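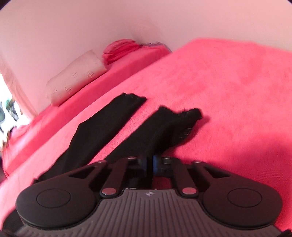 纤维卷入(夹持器故障)

纤维卷入,又称连杆缠纤、絮塞,是平行或剪式连杆夹持器在抓取纺织品时发生的一类机械故障。织物边缘脱落的散纤维、线头或整段窄条进入指根与连杆之间的间隙,绕在销轴上或堆积于中央安装座内,使夹爪的行程缩短、回位迟缓或完全卡死。该故障见于自动机械臂的末端执行器,也见于由人手持操作、用于采集示教数据的同构夹持器。后者没有电流反馈,卷入往往要等到手感明显变重时才被察觉,期间记录的开合数据已经失真。

纤维卷入与“夹持滑脱”“多层误抓”同列为软质物料抓取的常见故障,三者的区分见“鉴别”一节。

名称

早期维修记录中多写作“爪卡”或“机构涩”,未区分原因。Sostthorpe 织物分拣试验线在其停机代码表中单列了“纤维类”一项,此后 Priteck 的维护手册采用“纤维卷入”一词,并将其与“异物夹入”(纽扣、拉链头、吊牌等硬质物进入机构)分开。Keskinen 的技术文件则称为“絮塞”,范围略窄,只指散纤维在安装座内堆积成团的情形,不含整条织物被连杆夹住的情形。本条目按较宽的含义叙述。

机理

剪式连杆夹持器由左右两臂带动夹爪开合,臂上常开有减重孔,各铰接处以金属圆销连接。张开与闭合过程中,两臂之间的夹角不断变化,孔与相邻零件的边缘形成间歇性的剪口。纤维进入机构的途径主要有以下几种。

一、端部牵入。窄条织物的一端从两爪之间穿过,越过指根,落在两臂的活动范围内。闭合时,该端被臂的内侧边缘压住;再次张开时,被压住的部分随臂向外移动,把后续部分一并带入。窄条越长,自由端的位置越难控制。

二、散纤维附着。裁切后未锁边的针织或毡类面料,边缘有松散短纤维。抓取时短纤维脱落,受静电或润滑脂的黏附留在销头周围,随后在转动中逐渐绕成环状。

三、底层带起。目标物平铺于抓绒、毛毯等起绒面上时,爪尖下压过深,会同时夹住底层绒毛。提起时绒毛被拔出,留在爪面和指根。底层柔软,爪尖压入的深度又难以由视觉判断,故这一途径在床面、沙发面作业中比在硬质台面上突出。

四、堆积迁移。已附着于爪面的纤维在重复开合中向后移动,最终进入两臂之间的中央安装座。该处空间狭窄,光线不足,外观检查容易遗漏。

前三种途径可在一次抓取中同时出现。第四种是缓慢过程,通常为前三种的后果。

易发条件

物料方面,未锁边的窄条、磨损的毛巾、刷毛针织物和毡条风险较高。以毛毯上的黑色布条为例,布条大致平行斜放,软质表面类似针织或毡,边缘有细小散纤维伸出,其中一条的端部散乱外展,并皱缩成不规则的一团。此类端部的厚度和外形每次抓取都不相同,按固定开口宽度设定的抓取策略对其适应性较差。条带下端若贴近爪间,或从爪间穿过,即已具备端部牵入的几何条件。

作业姿态方面,夹持器轴线与窄条长度方向一致时,尾端最易伸入指根。两者成90度时,窄条横跨爪面,自由端落在机构两侧之外,牵入的可能性最低。斜向抓取介于二者之间。

环境方面,低湿度使静电附着增强。深色纤维落在哑光黑色塑料件上几乎没有对比,目视检查的漏检率随之上升;落在浅色或灰色零件上则较易发现。

润滑方面,在销轴处补加油脂会使短纤维黏结成硬块。多数手册要求干式销轴不得加油,现场仍时有违反。

表现

故障由轻到重一般分为三级。

一级:开合手感或驱动电流略有增大,行程完整。爪面可见纤维,销头周围可有少量毛絮。

二级:行程不完整。夹爪张不到最大开口,或闭合后两爪尖端留有间隙。左右两臂动作不同步,空载时爪尖偏向一侧。对于以开口宽度作为数据通道的手持夹持器,此时零位已经漂移。

三级:机构锁死,或只能在很小范围内移动。强行扳动可使销轴弯曲、塑料臂在开孔处开裂。被卷入的织物在剪口处受损,常留下成排的压痕。

需要注意的是,二级故障在物料被取出之后可能仍然存在,原因是安装座内的絮团未随主体一同清除。

鉴别

夹持滑脱:物料在提升中脱落,但夹爪空载行程正常。原因在爪面摩擦力或夹持力不足,与连杆无关。

多层误抓:一次提起两层以上织物,开口宽度读数偏大。放下物料后读数恢复。纤维卷入造成的读数偏差在放下物料后不恢复,可据此区分。

异物夹入:通常突然发生,卡点位置固定,反复开合时在同一角度受阻。纤维卷入的卡点较软,阻力随角度渐增。

销轴磨损:表现为间隙增大和晃动,阻力一般不升高。两者并存时,应先清除纤维再测量间隙,否则絮团会掩盖松动。

Sostthorpe 试验线停机记录

Sostthorpe 试验线用于分拣裁剪余料,末端执行器为 Forkach 型剪式夹持器,示教数据由同构的手持件采集。在一轮连续运行中,试验线共登记34次夹持器停机。初次分析按停机代码归类,多数被记为“驱动过载”,处理办法为复位后继续运行。

复查时拆开了换下的夹持器,在中央安装座内发现压实的絮团,其颜色与当班所分拣的深色毡条一致。过载是机构受阻的结果,复位只让驱动器重新得到电流,絮团仍留在原处,并在之后的运行中继续增大。其中一只夹持器的右臂在开孔边缘出现裂纹,裂纹起点位于销孔一侧,判断为复位后带阻力运行所致。

复查还涉及手持件。操作者在铺有起绒织物的软面上示教,部分片段的闭合读数整体偏高。由于手持件没有过载保护,采集程序也未要求在每段开始前做空载闭合,偏移没有触发任何提示,相关片段已进入训练集。以这些片段训练的策略在夹取薄料时闭合不足,现场起初将其当作滑脱处理,调高了夹持力,结果又加重了窄条在指根处的牵入。

复查报告提出的更改共四项:过载复位前必须做一次空载全行程;停机代码中增列纤维类;手持件每段数据前后各记录一次零位;零位偏差超限的片段作隔离处理,不得以事后平移读数的方式修正。最后一项曾有异议,反对意见认为恒定偏移可以补偿。报告未采纳,依据是絮团可被压缩,偏移量随夹持力变化。

检查与清除

检查间隔依物料而定。Priteck 手册规定,分拣锁边织物时每运行200小时检查一次;分拣未锁边窄条时,改为每200次抓取检查一次。两个数值的单位不同,抄录到点检表时曾多次混淆,手册后续版本因此将单位与数值排在同一栏内。

检查步骤:

1. 切断驱动电源,释放残余气压或弹簧力。手持件应先松开握持部分,使夹爪处于自由状态。
2. 用侧向光照射两臂之间的间隙。正面光会在金属销头上形成反光,妨碍观察后方的纤维。
3. 缓慢张开至最大,再缓慢闭合,记录阻力开始增大的位置。
4. 检查各销头的外缘,然后检查臂上开孔的内壁。
5. 检查中央安装座。看不到底部时,用细镊探入,不得用压缩空气代替。

清除时,先剪断绕在销轴上的纤维环,再沿绕向的反方向取出。不得直接拉扯露出的线头,拉扯会使环收紧。整条织物被夹住时,应在机构两侧分别剪断,从中间段开始取。三级故障须拆下销轴处理,拆下的销轴应滚动检查直线度,弯曲者报废。

压缩空气会把短纤维推入安装座深处,只可在拆开后使用。溶剂擦拭对部分黑色塑料件有害,须以零件材质说明为准。

清除完毕后做空载全行程试验,并重新标定零位。标定前所采集的数据与标定后的数据不得合并为同一批次。

预防

结构措施包括在指根加装挡片、用薄膜封闭臂上开孔、以沉头销代替凸出的圆头销。挡片对端部牵入有效,对散纤维作用有限。封闭开孔会增加质量,薄膜破损后其碎片本身也可能成为卷入物。Keskinen 曾试用可更换的指根护套,护套在小开口处起皱,影响最后一段行程,未列为标准件。

操作措施包括:抓取点避开散乱端部;尽量从横向接近窄条;在软面上限制下压深度;提起后先观察尾端位置,再继续闭合或移动。尾端已落入两臂之间时,应停止开合,用手或工具将其取出,切断动力后方可进行。

数据措施适用于手持采集。除零位记录外,宜在片段说明中注明底层材质及物料是否锁边,便于日后发现偏差时追查同类片段。

安全事项

纤维卷入本身很少直接造成人身伤害,已知的伤害多发生在清除过程中。连杆在受阻状态下可能储存弹性能,剪断纤维的瞬间夹爪会突然闭合或弹开,手指若位于两臂之间或减重孔内,可受挤压。手持件的力虽较小,同样不得在握持状态下由另一人清理。

自动设备上的另一类危险来自自动复位。部分控制器在过载消失后会自行恢复动作,纤维一经清除,过载条件即告解除。清理前应断开动力并上锁,仅按下暂停键不构成隔离。Sostthorpe 的复查中记有一起此类险情,操作者在暂停状态下剪断布条,夹爪随即闭合于剪刀刃部,人员未受伤,夹持器左爪报废。

参见

剪式连杆
末端执行器
夹持滑脱
零位漂移
上锁挂牌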